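Ignacio Tillman
Term project, draft two

# Does a Shared Study Table Help Anyone Study?

The library in Vistville says its shared tables "help students focus." The claim is on the posters and in the spring newsletter. I wanted to know where it came from. When I asked at the front desk I was sent to a page by Rampersad, the company that sold the library its furniture. I don't think a seller's page should count as proof.

## What I did

I handed out a one-page survey to 80 students at two branches, Vistville and Skindville, and got 60 back. Each person wrote down how long they stayed, what they finished, and whether they sat alone or with others. I also read the sign-in book for May, which lists 2995 visits at Vistville and 3087 at Skindville. Skindville has almost no shared tables, so if the tables bring people in, the book doesn't show it.

The survey has problems. People who had a bad afternoon may not have bothered to return it. "Finished" meant a whole essay to one person and two math problems to another. I should have asked for pages or problems.

A light work surface with a pale wood edge is common in rooms like these, and several students said they liked plenty of bare space in front of them. Liking a table is a different thing from getting work done at it.

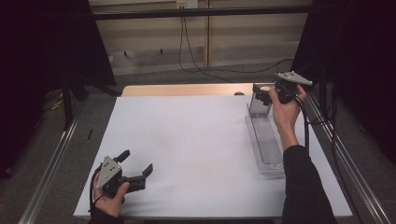
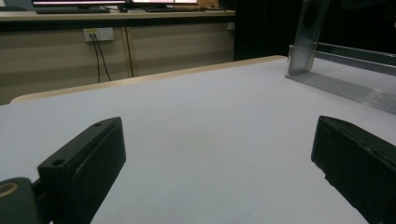

## What I found

Students at shared tables stayed longer. They did not report finishing more. A few wrote that they stayed because friends were there, and one wrote "mostly talked." The Rampersad page treats time in the seat as if it were time spent working, and I can't see why.

My teacher suggested that quiet matters more than the table. That could be true, but I didn't measure noise, so I'm leaving it out of the results.

## If I did it again

I would use the same homework sheet for everyone and check it myself. I would also go on a Sunday, when both branches are packed.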